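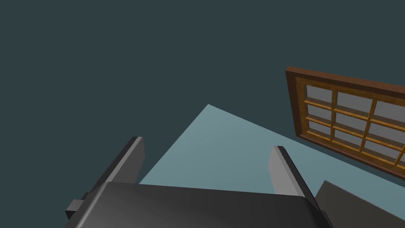 Ullov Kitchen Rehearsal Pack
For two-armed robots built in garages, spare rooms and shared shops

Price: $50, one download, one builder
In stock: it's a file, so yes

Ullov is a practice kitchen that lives on your computer. You load in your two-armed robot, drive it up to the counter, and let it do to a simulated toaster whatever it was going to do to yours. Then you press reset. Resetting a real toaster takes longer and involves a broom.

We wrote it at the Dundis shared workshop while building a two-armed helper on a wheeled base. The arms were done in June. The code that was supposed to move them was done in the sense that it ran. Before letting it near anything with a plug, we wanted somewhere to be wrong in private, and the kitchen grew out of that.

What you get

The kitchen room, with an island, a door, windows and art on the walls
A two-armed robot with parallel grippers, ready to drive
A set of counter items, including fruit and a toaster
Wrist views from both arms, plus a view from the body
Fernard, our small scripting tool, for replaying a run
A 136-page manual, written by people who like building more than writing

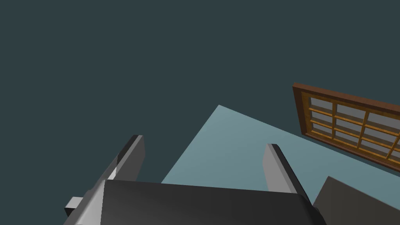
The wrist views are where most home builds go to be humbled. A grab that looks perfect from across the room can look very different from the hand that has to do it. You'll find out how much of your code assumes the wrist is level. Ours assumed it in four places, one of which was a comment.

Fernard saves the joint positions along with the views, so you can step back through a bad run and find the moment it went bad. Runs are plain text files. You can open them in any editor, and at some point after midnight you will.

Fitting your own arms

The stock robot is fine for learning the controls. To swap in your own, you need a joint file with the link lengths, the joint limits and the direction each motor turns. Measure the links yourself. The numbers printed on the kit box are a kind of poetry.

Set the joint limits tighter than you think you need. The elbow will try to go through the torso the first time, and the simulator will let it if you leave collision checks off. They ship turned on. Please leave them that way before writing to us.

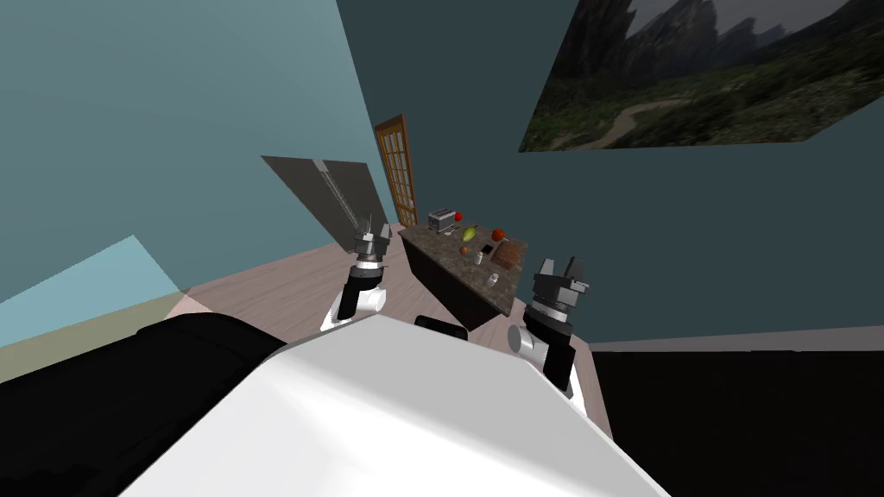 Item placement can be fixed or shuffled. Start with fixed. Once your robot can pick up the same piece of fruit from the same spot without drama, turn on shuffle and watch your confidence leave the building. The shuffle seed is saved with every run, so you can go back and lose to the same layout again.

Our longest test on the workshop machine was 3343 resets in a row. It finished on a Sunday. The robot learned more than we did, but it had fewer snacks.

What it won't do

It won't model spilled liquid. It won't tell you whether your real motors can lift what the simulated ones can. Soft things are handled as hard things, so bread behaves like a brick, and your grip settings will need another look before you try a real loaf. It also won't talk to the Ingvarsson motor board directly. You export the run and load it by hand, one arm at a time.

Size and setup

The download is 274 MB. Unpack it, run the setup script, and pick the arm file when it asks. If the window opens black, update your graphics driver. If it's still black, update it again and mean it.

Buyer comments 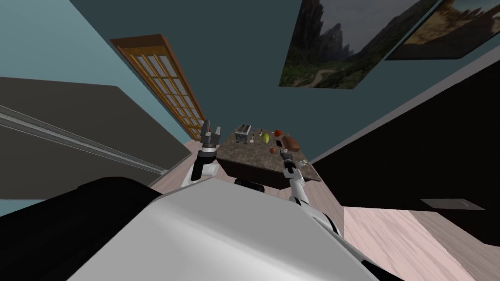
Ingrained habit made me skip the joint direction step and I spent an evening wondering why my left arm kept saluting. Fixed it with one minus sign. The shuffle setting is as mean as advertised. I'd pay a bit more for direct motor board support, since loading each arm by hand gets old fast, but my actual toaster is still in one piece and I count that as money back. Four stars, and the fifth when the bread is soft.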